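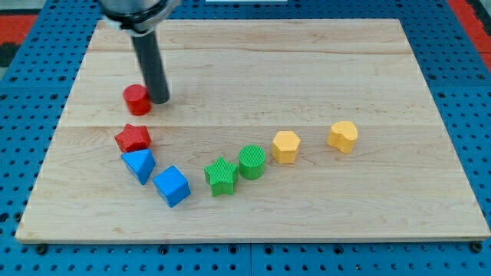

I went to the Dumov open day wanting one answer: can a machine tidy up after my two kids yet? Well, not quite! Refilwe Kruger showed us round, and I got stuck at the sorting bench for 40 minutes (my tea went cold). The blocks were paired up by colour, the red star just below the red cylinder, and the arm's black finger was right down beside that cylinder. I'd love one for the toy box, but Refilwe reckons socks are much harder. Lovely cake, too.

Home | Visits | Contact

Recent posts
Plerkham bakery tour
Godinho mill in June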